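Let the Socks Be Messy

I have an opinion about laundry that I've been boring people with since September, and I'm finally going to write it down so I can point at it instead of repeating it over lunch. Most of us who teach robots by demonstration are cleaning our data way too hard. We throw out the fumbles, and the fumbles are the good part.

Some background on where I'm coming from. I spend my working hours on a project we call Traltham, which is a pretty ordinary imitation learning effort. People pick up hand-held grippers, do small household chores with them, and the recordings go into a policy that's supposed to do the same chores on an arm. Socks and cloths, mostly, plus whatever happens at the sink. Our first serious training set had 600 demonstrations in it, and I was proud of that number for maybe a week.

Then we reviewed them. We had a written rule (I wrote it, so I get to complain about it) that said a good demonstration is smooth, goes straight to the object, grasps once, and finishes. Anything with a regrasp got cut. Anything where the person hesitated got cut. If a sock came up as a lump and not as a nice flat sock, that was cut too. When the dust settled we had 269 left, and they were gorgeous. You could have shown them at a conference with music under them.
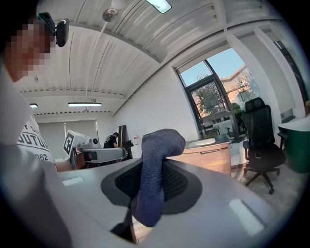
The policy we trained on those gorgeous recordings was lovely to watch right up until something went a little bit wrong. It would reach, close on slightly less fabric than it wanted, lift, lose it, and then carry on through the rest of the motion with empty fingers, very calmly. Of course it did! It had never once seen a person miss. We'd gone through the whole pile and taken out every example of what you do after a miss.

So we put the rejects back. Not all of them, and I'll get to that, but most. Same network, same training time, same arm. We ran each version on 12 tries with a rolled sock dropped wherever it fell. The clean-data version finished four. The messy-data version finished nine, and in several of those nine it missed the first grasp, backed up, and went in again. I know that's a tiny test. I would not put it in a paper without a lot more tries behind it, and if you want to tell me that 12 runs is a coin flip with a lab coat on, I've already heard it from everybody I work with. But I watched those retries, and I'd bet a decent amount of money on the direction.

I should say that none of this is a new idea. People have been arguing for recovery data for a long time, and there are proper methods for collecting it where a person steps in when the robot starts to drift. What bugs me is how rarely it survives contact with an actual collection day. You can believe in recovery behavior with all your heart and still have a checklist by the door that says "smooth motions only." We did, for months.

And I get why. Smooth recordings are easy to judge. You can hand a reviewer a rule like ours and get the same answer from two different reviewers, which never happens with "was this mistake an instructive one?" Smooth recordings also make the loss curves prettier, and there's a real technical worry underneath. If you feed a policy a lot of hesitation, it can learn to hesitate. I've seen a version that hovered over a sock like it was waiting for permission. That was our fault too.

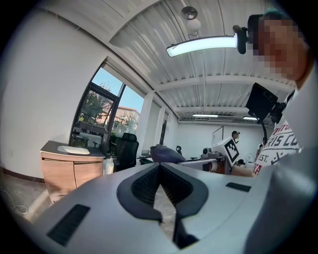 One of the hand-held grippers, with a marker box and a small robotic arm farther along the desk.

My friends at Vasus take the opposite line from me, and they aren't silly people. Their view is that you should collect clean demonstrations of the task and then separate, deliberate demonstrations of each failure, so you always know what you're training on. Start with the cloth half out of the fingers, recover, stop. It's tidy and I can see the appeal. My trouble with it is that people are terrible at faking a mistake. Ask somebody to pretend they've dropped a cloth and they'll drop it right where it's easy to pick up again, every time. When they really lose it, it ends up bunched against the faucet or over the edge of the basin, and they have to think.

There's a human cost to the clean rule as well. Under the old one, people who did good, natural work all morning would find out that half of it had gone in the bin. So they slowed down. They started moving like they were carrying soup, and the recordings got smoother and stranger. Once we told everyone that regrasps were fine, the pace picked up and folks stopped apologizing to the equipment, and I think the motions look a lot more like how a person handles a sock when they aren't being graded on it.

The Konstead write-up that went around our group makes a related point about fabric in particular, and I wish it had gotten more attention. With a rigid cup there are a few good ways to grab it and a lot of bad ones. Cloth is different – nearly every grasp is partly wrong, and most of the skill is in adjusting. Take out the adjusting and I'm not sure what you've got left to teach.
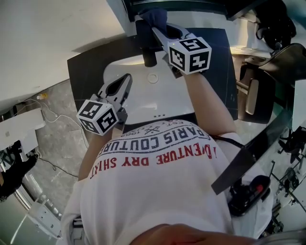 What I'd still throw away

I'm not saying keep everything. We ended up dropping 19 recordings for good, and I don't miss them. A few had tracking so bad that the gripper appeared to teleport. Some were people chatting with the gripper parked in midair, which teaches a robot to chat with its gripper parked in midair. One was a whole chore done with the wrong object. Those aren't fumbles, they're just broken files, and a rule that catches them can be pretty short.

The line I use now is whether the person was still trying to do the task. If they were trying, it stays in, however ugly it looks. If they'd stopped trying, cut that section and keep the rest. It takes reviewers a little longer and they disagree more often, and I'm okay with both of those things.

We're rerunning the comparison next on the Ammann bench, with towels this time and a lot more than 12 tries. If the clean version wins on towels I'll write that up too, grumbling the whole way.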